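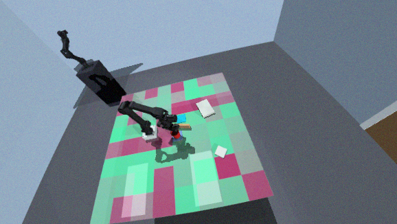 I've wanted a proper quilting mat for years and kept putting it off, mostly by telling myself that the kitchen table and an old blanket did the same job. They don't. So in March, with a birthday voucher burning a hole in my purse, I ordered the Otmont folding design board, the large one, and I've now made one and a half quilts on it. Long enough to have opinions!

For anyone who hasn't come across these, a design board is a big flat thing covered in a sort of brushed flannel. You lay your cut patches on it, they cling, and you can stand the whole lot up against a wall and squint at it before you sew anything. The Otmont comes in two halves with a fabric hinge down the middle, and it folds up to slide behind a wardrobe. It has a grid printed on it in pale grey and a little elastic loop at each corner.

First the good stuff. The cling is brilliant. I had a full cot quilt laid out on it, cotton patches, no pins, and I carried it upstairs past the cat and lost one square. One! My friend Samah Berrada has an old board from Proltine that she swears by, and we tried them side by side at her house with the same pile of scraps. Hers dropped patches every time the back door opened. She went a bit quiet after that and made us both a tea.

The grid is good too, if you like a grid. I didn't think I would. I learned from Ilham Ait Brahim, who taught the evening class I went to, and she was very much of the school that you lay things out by eye and fix it later. But I'm hopeless with colour. I always end up with all my strong pinks huddled in one corner and a great wash of pale stuff everywhere else, and with lines to look at I can see it happening and move a few about.

Now the hinge. Hmm. When the board is open flat on a table the fold sits slightly proud, not much, but enough that any patch lying across it lifts in the middle. If you're working in small squares you can dodge it. If you like long rectangles mixed in (I do, I join two or three squares together when I get bored) you'll have one sitting on the ridge and it will annoy you. Pressing the hinge with a warm iron through a tea towel helped a bit. The leaflet says nothing about ironing, so that's on your own head.

The corner loops are useless. I hooked mine over two picture nails and one had stretched by the end of the week. I use bulldog clips now and they're fine.

Washing it — you can't, really. Wipe clean only, and flannel collects thread like nothing else I own. I go over mine with a lint roller every few days. A sticky one works much better than the rubbery washable kind, which just pushes the fluff into the corners.

A word about size, as the listing had me confused. The large is plenty for a cot quilt or a lap quilt. For a double bed you'd be laying out half at a time and taking photos as you go. I'm halfway through one for my nephew with 400 patches in it and that's exactly what I've been doing, and yes, I did mix up two rows, and yes, I'd sewn them before I noticed. Number your rows with masking tape. Please.

I bought mine from Sqalli, the haberdashery website, and it turned up in 20 days, which is slow. The box had a dent in it but the board was all right. I did email to ask where it had got to and somebody called Tarek El Sherbiny wrote back the same afternoon and was very nice about it, so I can't be cross. They had the medium in stock the whole time, so if you're in a hurry and your quilts are small, go for that.

Would I buy it again? Yes, though I'd look hard at a one-piece board first if I had the wall for it. I haven't, we've got radiators everywhere. Four stars, and I'd make it four and a half if they sorted the hinge.

Oh, and someone asked under my last review whether it's any good for knitting, for blocking and so on. I wouldn't. It's not made for damp and the pins go straight through to the table. Shaimaa Bouazza has a set of foam squares for that and she's promised to let me have a go with them, so I'll write those up next.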